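Kuvness Center for Applied Automation
4/20/26

1/ The Center opened its handling laboratory to the public this spring. We thank all who registered. Attendance was more than 800, and we regret that we could not offer a place to everyone who applied.

2/ The main demonstration was household handling, prepared by the Grullow group. Canan Ekinci introduced the work and took questions. Small plastic parts such as clothespins were a frequent subject, as the fingers have very little surface to close on.
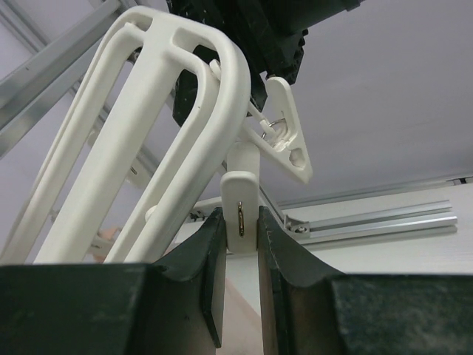
3/ Two arms, one hanger
Visitors asked why a single arm would not be enough. A hanger carrying fabric is wide and tends to swing. With a gripper at each end, it can be held level while the hook is lined up. 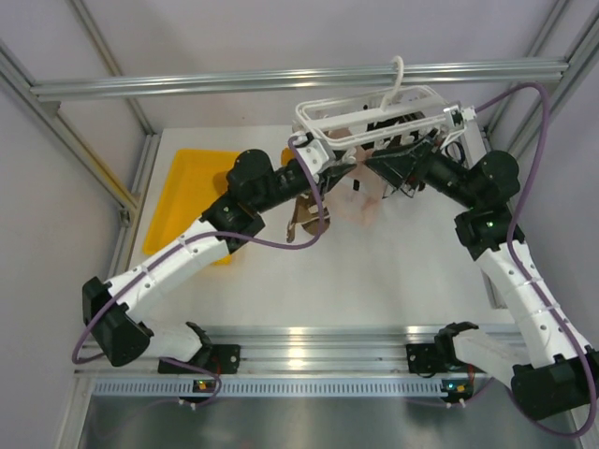
Reading time for the full visit report: 2 minutes

4/ The full report is available from the Center's front desk and lists the stations in the order of the tour. Printed copies are limited to 1,000.

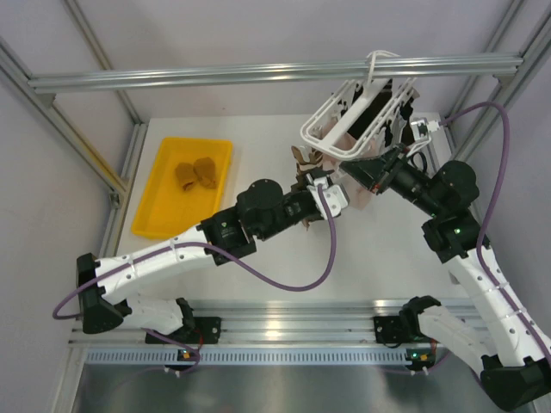
5/ School groups may apply for the next series of visits, which will follow the same route through the Trajkovski Wing. Teachers are asked to send group sizes in advance. A worksheet on reach and cable routing is being prepared, and students will be asked to consider why the purple cables are left in wide loops near the grippers. It is suitable for grades six and up.

6/ Applications are handled by the Fluvar Visitor Office. Places are confirmed in writing. Questions about the demonstration may be sent to the same office, marked for the attention of Canan Ekinci.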